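Stacking bowls, over and over

23/07/2021

I said in the last post that I'd write up how we collect examples for the Notico project, so I'm doing that before I forget how it went.

The plan was simple enough. Anel Mkhize writes the learning code, and I drive the arms. Everything happens in the simulator for now. I wear a headset and hold a controller in each hand, and whatever my hands do, the two arms on the screen try to copy. Every run gets saved: joint angles, finger positions and what the cameras saw. Later the model gets all of it and has to work out what I was trying to do.

The task this month is bowls. There is a table with a drawer cabinet on it, a plate and some bowls, and the bowls are supposed to end up stacked on the plate. I picked it because it sounded easy. The first evening I did 19 runs and kept 4. The rest had a bowl tipped over or pushed too far away, or I had taken so long over one grab that Anel didn't want the model learning from it.

Most of the trouble is depth. In the headset a bowl looks closer than it is, so I would shut the fingers early and get nothing. I've learned to bring the hand in from the side and stop before I close it. The rims are thin, and the simulated fingers don't give the way real ones do. If the thumb goes in at a bad angle the bowl shoots off across the table.

The other thing I had to change was my own habits. I'm right-handed, and in the early runs the left arm did almost nothing – it just hung over the plate waiting. Anel looked at a batch and pointed out that the model would learn to be lazy with that arm too. So now I try to start some runs with the left and some with the right, and I don't reach for the same bowl first every time. It makes me slower but the batch has more variety in it.

We also argued a bit about pauses. I tend to stop and think with both hands in the air. Evangelia Rallis, who did something similar at Gillunska with folding cloths, told us to leave short pauses in and cut the long ones. Her reasoning was that a short stop before a grab usually means you're lining something up, and that is worth copying. Anything over 8 seconds we now trim. I'm not sure that's the right number, but we had to pick one.

The target is 400 good runs before we train anything serious. At the pace I'm going that puts us somewhere in November, unless Anel takes a few evenings on the controllers, which he has promised to do. I've also asked whether we can shuffle the starting positions more, so that the bowls don't begin in nearly the same spots each time. He's working on that part now.

A few views from the simulator:
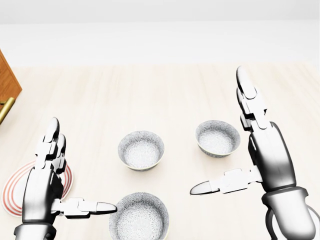
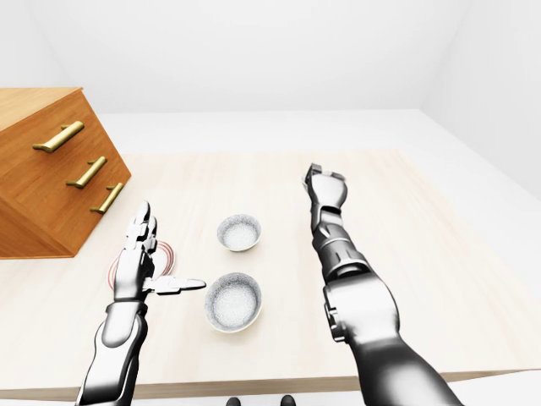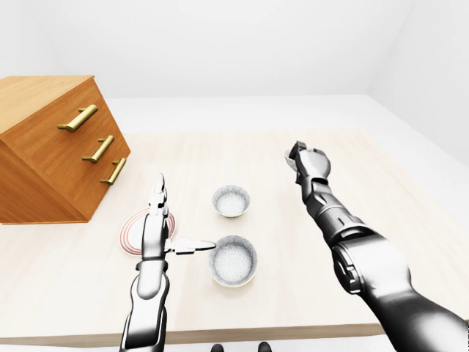 Both hands, the plate and the bowls, in the bowl-stacking task.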